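We drove out on October 22, 2022 for the open day at Bimura, mostly because Piyumi Weerasinghe had been after me since March to see the place. I'm so glad I went! Coffee was two dollars, parking was free, and the line at the door was shorter than I'd feared.

Lorcan Ó Briain took our group of 17 around. We started in the Flanagan room (lots of posters, one very loud fan) and then moved on to my favorite stop, the play kitchen table. I have a soft spot for toy food - I grew up with a whole crate of it - and I could have stayed there all afternoon. The banana is half peeled, which made me laugh, and the big lavender plate is just the color I've been wanting for my own kitchen. I had no idea a ketchup bottle could look so good on a plain white table.
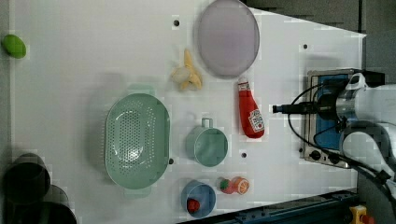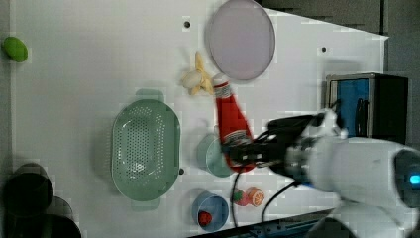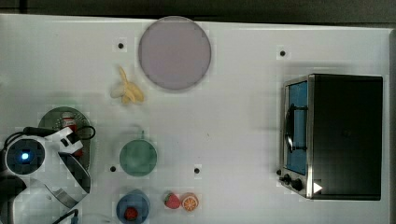
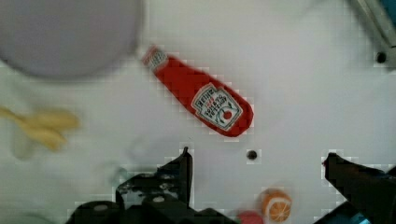
A few from the kitchen table, lavender plate in all of them.

After that we had lunch in the courtyard, where I got talking to a couple who'd come in on the 26 bus and were already on their second round of soup. Piyumi bought a Pullidar tote bag and I held out until the very end, then bought the same one in green. We skipped the 5 o'clock talk in the Lasusance wing - my feet were done - but Lorcan told us the slides would go up on the website, so I'll look for them there.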